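Loyalty-based pricing

Loyalty-based pricing is the practice of setting the price, discount or reward offered to a customer by reference to that customer's own purchase record. It is a form of personalised pricing, and is distinguished from dynamic pricing, in which the price moves with time, stock or demand but is the same for every buyer at a given moment. The practice is found mainly in grocery, clothing and footwear retail, in travel, and in subscription services.

The term is sometimes used loosely to cover any members-only price. Most writers on retail law reserve it for schemes in which two members of the same programme may be shown different prices for the same article on the same day.

Background

Early loyalty schemes issued paper stamps or punched cards and gave all members the same reward for the same spending. The move to plastic cards, and later to phone applications, allowed each purchase to be tied to an account. Retailers at first used the resulting records for stock planning and for posting printed coupons in broad groups, such as households with young children or customers who had not visited for a season.

Individual offers became practical when the cost of storing and scoring purchase records fell. A scheme could then hold one price on the shelf and apply a different reduction at the till for each account. The shelf price in such a system acts as a ceiling, and the personal offer is treated in law as a discount from it. 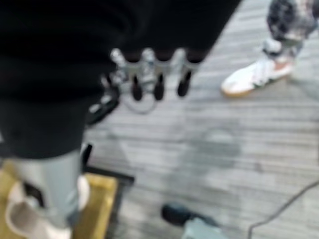 Method

A typical system has a data store, a scoring model and an offer engine. The data store holds the items bought, the price paid, the branch or website used and the time of day. The scoring model estimates how likely the customer is to buy a given item at each of several prices. The offer engine then selects the smallest reduction expected to bring about a sale, subject to limits set by the retailer.

Scores are commonly refreshed overnight. Some systems also react within a visit, so that an item placed in an online basket and then removed may be offered again at a lower price. Customers who learn of this may remove items on purpose, and offer engines are often adjusted to ignore repeated removals.

The model may also draw on data from outside the scheme. Postcode, type of device and past response to e-mail are the inputs most often named in privacy notices. Bought-in data is less common in footwear and clothing than in insurance or lending, where the same methods are known as price optimisation.

Retailers seldom build the whole system themselves. The scoring model is usually licensed from a supplier, and the contract may allow the supplier to reuse patterns learned from one retailer's customers when serving another. The extent of this reuse is rarely stated in the notice given to members.

Example schemes

Plisar, a footwear and household goods chain, introduced personal offers to its members' club after running a trial in 2 branches. Of the 505 members invited to the trial, 456 agreed to have their purchase records used for pricing. Members saw a single shelf price and received a personal reduction on a phone screen before payment. The company later published the lower and upper limits of the reduction, but not the inputs used to set it.
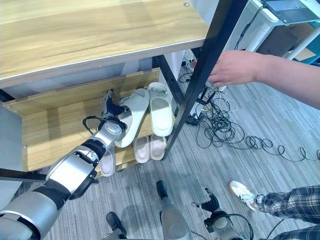

A slide sandal and a wood-and-metal shoe rack. Footwear is among the goods sold under loyalty-based pricing.

Brandico, an online clothing seller, used a different arrangement in which points rather than prices were varied. All members paid the listed price, while the number of points earned on each item differed between accounts. The seller argued that this was not personalised pricing. Critics replied that points could be spent like money within the shop, and that the net cost to the member therefore varied in the same way. The seller's terms were changed the following May to state that the rate of points was set by automated means.

Fairness

The main objection to loyalty-based pricing is that it may reward customers least who are already most loyal. A model that looks for the smallest effective discount will offer little to a person who buys the same item every week at full price. This effect is often called the loyalty penalty. It is best known from insurance renewals, but the reasoning applies wherever past purchases are used to predict willingness to pay.

A second objection concerns indirect discrimination. A model need not hold a customer's age, sex or ethnic background in order to treat groups differently. Shoe size, for instance, is closely tied to sex, and a postcode may be tied to income. Removing the protected detail from the data does not remove its effect where other fields stand in for it. Testing for such effects requires the retailer to hold, or to estimate, the very details it may have chosen not to collect – a difficulty noted in most guidance on the subject.

The Ghaffari test is one method proposed for this purpose. Matched pairs of accounts are created which differ in only one feature of their purchase history, and the offers made to each pair are compared over a fixed period. The usual sample is roughly 400 pairs. The test can be run from outside the company and needs no access to the model, but it is slow, and it cannot detect effects that depend on several features acting together.

Supporters of the practice point out that coupons and haggling have always led to different customers paying different amounts. They also argue that targeted reductions can lower prices for people on small incomes, who tend to be more responsive to price. Evidence on this point is mixed, and depends on whether the shelf price is raised when personal offers are brought in.

Regulation

Few legal systems ban personalised pricing outright. Rules in force fall mainly under data protection, consumer protection and equality law. Under data protection law, a customer is generally entitled to know which records are held and for what purpose. Consumer law may require a trader to disclose that a price has been personalised by automated means, although the wording and placing of the notice are often left to the trader.

Reference pricing is a related issue. Where the shelf price is rarely paid by anyone, a claimed reduction from it may be found misleading.

Auditing

Audit tools for pricing systems record each offer together with the version of the model that produced it. Noteck, a logging package used for this purpose, stores the inputs in a sealed form so that a single offer can be reconstructed after a complaint. Records of this kind show how an offer was reached. They do not establish whether the model as a whole treats groups of customers alike, for which separate testing is needed.

See also

Dynamic pricing
Loyalty programme
Price discrimination
Price optimisation
Reference price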